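Kultcombe library to open later from January

Kultcombe Library will stay open until eight in the evening from January, after the town council agreed to pay for the extra hours for a trial period of 40 weeks.

The building on Surner Road now closes at five on weekdays. Staff have been asked for later opening since the branch at Kindthorpe shut and its members were moved across. Kultcombe had 919 active borrowers before the change and has 1,015 now.

The trial will be paid for from the money left over when the Kindthorpe lease ended. No other service is being cut to meet the cost, the council said.

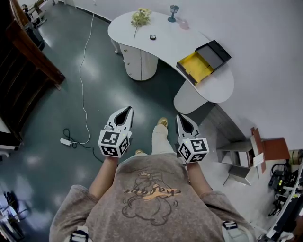 Evening opening will begin with the ground floor only, which holds the children's books, the newspapers and four of the public computers. The upstairs study room will follow once a new fire door has been fitted on the back stairs. Comics and picture stories, moved to the front in the autumn, will stay by the entrance, and the library wants more of them for older readers. Cartoon characters turn up on grown-ups' clothes as well as children's, as on the brown sweatshirt in the photo with its round figure and orange and brown lettering, and the comics shelf is borrowed from by all ages.

Amerley Ayaaba, the branch manager, said the later hours were meant for people who work in the day. "We get people trying the door at ten past five," she said. "They have a book to return and they can't get here any sooner."

The Kpodo bakery next door will keep its coffee counter open until seven on the same evenings.

Loans will work as they do now. Books can be kept for three weeks and renewed at the desk or by phone – late fees for children were dropped last year and will not come back. Members who joined at Kindthorpe can go on using their old cards.

Saturday hours are unchanged.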